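Manikandan Sastry sorts other people's bathroom shelves for a living, and he has opinions about baskets.

"Three is plenty," he tells me over tea in Norolville. "People buy the set of eight and then they have eight places to lose the tweezers."

He started Plarkgate, his small home-organizing business, at 52, after 31 years in insurance claims. The claims work taught him what people own. The bathrooms taught him how many times they own it. One client in August had 900 cotton swabs and no idea where she kept her toothpaste.

His method begins with everything out on a table and laid flat. Razors, tubes, bottles, the lot. Standing things up is forbidden at this stage, and he is stern about it.

"A bottle standing up looks like it has a job," he says. "Lay it down and you can ask it some questions."

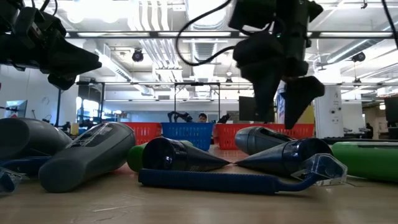 The questions are short. Who uses it, how often, and would they notice if it went away? Daily things go in the first basket, weekly things in the second. The last one is for what Sastry calls "the hopefuls," mostly hair products bought during a difficult spring.

I ask about razors, having lost a few to the bottom of a drawer. He winces.

"Keep the cover on. I have met razors with my fingers that I would rather have met with my eyes."

And his own bathroom? He takes a while with his tea. His wife, he says, has a shelf he isn't permitted to discuss. His side has a toothbrush, a comb and a bottle of aftershave from a cousin's wedding.

"It's a hopeful," he admits. "I'm getting to it."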